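FOR IMMEDIATE RELEASE

Osteo to run free bone health walk-ins in Ollorau through October

Appointments not needed. Bring your medicine list. Flat shoes please.

OLLORAU. Osteo, the bone and joint care group, will open its doors for free walk-in bone health checks every weekday afternoon in October. First visitors at 1 p.m., last visitors at 5 p.m. No referral, no insurance card at the desk, no charge for the check or for the talk afterward.

The walk-ins take place at the Osteo office on the ground floor of the Rungrueang Building, next to the bus loop. Same entrance as the pharmacy, then left.

The program is for adults who have broken a bone in a minor fall, who have lost height, who have taken steroid tablets for a long stretch, or who have a parent that broke a hip. Anyone else who is curious can come too. If the line gets long, people from the first group go ahead.

"We see people after the break. We would like to see them before it," an Osteo spokesperson said. "A wrist goes, it gets a cast, the cast comes off and that's the end of the conversation. It should be the start of one."

What happens at a walk-in

A short form first. Large print copies are at the desk, ask for one. Then a sit-down with a nurse, who goes over falls, past breaks, family history, medicines, smoking, alcohol and what a normal week of eating looks like. Height is measured. Shoes off for that bit.

After that, a balance and leg strength check. Standing up from a chair without using the arms. Standing with one foot in front of the other, hands near a rail. Walking a short line and back. People who use a cane or a walker do the same check with it.

Visitors leave with a one-page sheet to take to their own doctor. The sheet says whether a bone density scan is worth asking about and why. Osteo does not send the sheet to anyone unless the visitor signs for it.

There is no scan at the walk-in itself. The scanner is at the main clinic and is booked the usual way. Please do not turn up at the main clinic for a walk-in, the staff there will only send you back across town.

Last year's numbers

The walk-ins ran for the first time last October, on a smaller scale. 351 people came. Of those, 245 went home with a sheet suggesting they ask their doctor about a scan. Osteo had planned for 100 visitors in the whole month and ran out of forms in the first week.

Several things have changed as a result. More chairs. A second nurse on the busy afternoons. The form is shorter, down to 11 questions, and the one about calcium has been rewritten after a lot of people left it blank. The sheet is now in larger type. The ticket machine is gone, names are taken at the desk instead and called out.

Parking was the main complaint last time. It will probably be the main complaint again. The lot behind the building is shared with the pharmacy and fills up by lunch. The bus stops at the door. Drivers dropping someone off can use the loading bay for as long as it takes to get a person inside, no longer, and must not leave the car.

The Urkesent classes

New this year is a set of strength and balance classes, run under the name Urkesent. Mornings, same building, starting at 10 a.m. The classes are free for anyone who has been to a walk-in and has been told by the nurse that class is suitable. Places are limited and go in the order people sign up.

Each class is an hour with a break in the middle. Heel raises, sit to stand, side steps, turning around without rushing. Light hand weights for those who want them. Nothing on the floor in the first class. Getting down to the floor and back up again is taught later on, slowly, with a chair for support, and anyone who would prefer to skip it can.

Urkesent was put together by the Osteo physical therapy team after patients kept asking what they were supposed to do between appointments. The exercises are printed in a booklet with drawings. Booklets can be picked up at the desk even if the classes are full. One per household, please.

"Walking is good and we tell everybody to keep walking," the spokesperson said. "But walking on its own doesn't do much for the muscles that catch you when you trip on the dog. We want people working their legs and hips a bit harder than that, and with something to hold on to."

Class wear: whatever you can move in. Closed shoes with a back. No slippers, no sandals, no socks on their own.

Food, medicine and what to bring

Bring a list of everything you take, including vitamins and anything bought without a prescription. If a list is too much trouble put the bottles in a bag and bring the bag. The nurse will go through them.

Do not stop any medicine before coming. This came up a lot last year. Do not start a supplement just because a walk-in is coming up either. Too much calcium from tablets isn't a good idea for everybody and the nurse would rather talk about it first.

Diet gets a few minutes. Milk, yogurt, canned fish with the bones in, leafy greens, tofu set with calcium. People who don't eat dairy have plenty of choices and a separate handout covers them. Vitamin D gets a few minutes as well, mostly for people who are indoors a lot or who keep their skin covered.

If you had a DXA scan in the past and still have the report, bring that too. An old one is fine. It gives the nurse and your doctor something to compare with later on.

Also useful: reading glasses. The name of your regular doctor. A friend or relative if you like company, there is room for one person with each visitor.

Falls at home

A part of every walk-in goes to the house or apartment. Most of it is plain stuff. Loose rugs. Cords across a hallway. The lamp that can't be reached from bed. A bathtub with nothing to hold. The step by the back door that everyone in the family knows about and guests don't.

Visitors get a checklist to take home and go through room by room. It asks about lighting, stairs, floors, bathroom and outdoor paths. Osteo does not visit homes or sell equipment as part of the program. If a grab bar or a raised toilet seat would help, staff will explain what to look for and leave it at that.

Feet and eyes come up too. Worn-out heels, glasses that are overdue for a check, new bifocals on stairs. Small things, but they are behind a lot of falls, and most can be fixed without seeing a specialist.

Who should not wait for a walk-in

Anyone with sudden severe back pain, pain after a fall, or trouble putting weight on a leg should get medical care right away. The walk-ins are not set up for injuries. There is no X-ray on site and the staff would only be calling for help on your behalf.

People already being treated for osteoporosis are welcome, but questions about changing treatment belong with the doctor who prescribed it. Same goes for anyone due to have dental surgery while on a bone medicine. Call the prescriber and the dentist, both.

Access and language

Step-free from the street. Restroom with rails on the same floor. Forms are available in several languages and phone interpreting can be arranged at the desk, it takes a few minutes to set up. Service animals welcome. Hearing loop at the front desk only, so staff will move to a quiet room on request.

Masks are optional. If you have a cough or a fever come another day, the program runs all month.

For employers and community groups

Osteo will give a short talk on bone health to workplaces, faith groups and clubs in Ollorau in the mornings during October. No fee. The talk runs half an hour plus questions and needs a room with chairs and a wall to project on. Requests through the front desk, by phone or in person. Early requests get there pick of dates.

Groups of more than a few people who want to attend a walk-in together are asked to call ahead. Groups that arrive without calling will be seen, but it will be slow.

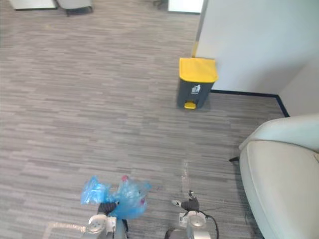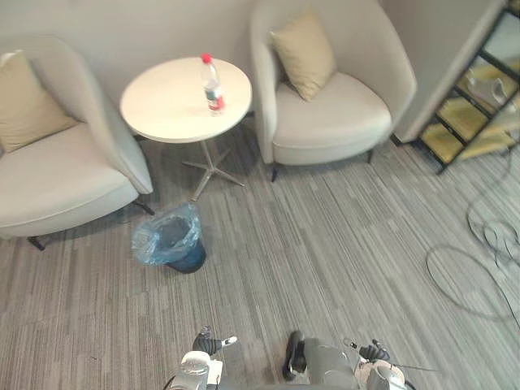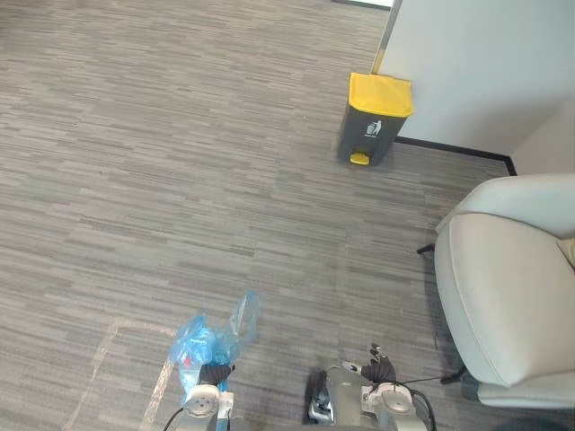
Health & Community

About Osteo
Osteo provides bone, joint and physical therapy care in Ollorau and nearby towns. Services include fracture follow-up, bone density scans, hand therapy, and strength and balance training. New patients are accepted with or without a referral.

About Urkesent
Urkesent is Osteo's strength and balance class program for adults. Morning classes begin in October at the Rungrueang Building. Sign-up is in person at the front desk following a walk-in check.

Notes to editors
Walk-ins: weekday afternoons in October, 1 p.m. to 5 p.m.
Urkesent classes: mornings from 10 a.m., sign-up required.
Interviews with nursing and physical therapy staff can be arranged before noon. Reporters are asked not to approach vistors in the waiting area without checking at the desk first. The bone health booklet and the home checklist may be reprinted in full with credit to Osteo.

Media contact: Osteo press desk, Rungrueang Building, Ollorau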